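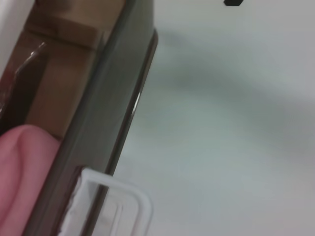 Text: the editor, Magesa Letter
October 2022

Home Interviews Places Letters Archive

The piano tuner of Bevent asked me to come after lunch, when the school next to her house is quiet. She does not want her name printed. In Bevent everybody knows who she is, she said, and outside Bevent it makes no difference.

She started at the age of 14, in her uncle's workshop in Nadano. At first she was not allowed to touch the strings. "I swept, and I sorted felt," she told me. "My uncle said that I should first get used to the noise. If you have never sat in a room where one man hits the same key the whole morning, you do not know if you can stand it. My cousin could not. He sells windows now and he is very happy."

It took her five years before she tuned a piano alone for a customer. The customer was a dentist who kept an upright in the waiting room, and patients came and went while she worked. One of them complained that the tuning was worse than the drill. "I was sweating. I finished, I played a little waltz for checking, and I heard that the top was still not good. So I told the dentist that I would come back in the evening, and I did it again for no money."

I asked her how she works today, because many tuners now use a phone or a small electronic meter. She has one too, in her coat, and she uses it for the first note. After this she puts it away. "The meter knows what the note should be. But an old piano has its own opinion. If you follow the meter from bottom to top, each note is right and the whole thing sounds sour. You must listen to two notes together, and there is a beating between them, like a slow wave. You make the wave faster or slower. This is all my work, to be truthful."

Most of her pianos are in houses, and she has a lot to say about houses. People put the piano against the outside wall, over the floor heating, or under a window with the sun on it. Then they call in October, when the heating goes on, and say that the last tuning did not hold. "I do not argue with them. I ask where the plants are. Very often there is a plant on the piano, and somebody waters it."

She has found many things inside: pencils, hair clips, a letter from a bank, once a complete set of baby teeth in an envelope. She put the teeth back where they were. The mice are a bigger problem. In a farmhouse on the road to Lirnel they had made a nest under the keys out of felt from the hammers, and she needed two weeks to repair it. The farmer wanted to know if the mice could stay somewhere near, since his daughter had seen the little ones.

Not every piano can be saved, and this is the part of her work she likes least. "They say, it was my grandmother's, it has ivory, it must be worth something. I open the lid and the pin block is cracked. The pins turn like a spoon in soup." She tells them the truth, but only after she has played something. "It should be played once more by somebody who is not in a hurry."

There are fewer pianos every year. A tuner from Magesa stopped last winter and gave her his list of customers, handwritten, with remarks beside the addresses: bad dog, good coffee, do not mention the son. She still uses it, and she has added remarks of her own.

She has no apprentice. Two young people came to ask, and both wanted to know how quickly they could learn it. She did not laugh at them. "It is a fair question — they have rent to pay. I said to them, come for one week and sit with me. One came until Wednesday."

Before I left I asked if she has a piano at home. She has, a small brown one, in the back room next to the ironing board. I asked if I could try it. She said that I could, but that it was terribly out of tune.

Comments (4)

We are one of the houses with the plant. It has been moved to the kitchen now.

Does she also come to Lirnel for a harmonium? Ours has been silent since we got it.

She tuned for my mother for many years and always took her shoes off at the door, even when we told her no need.

I am a tuner myself, in another country, and the customer list made me smile. Mine says "parrot sings A, slightly flat."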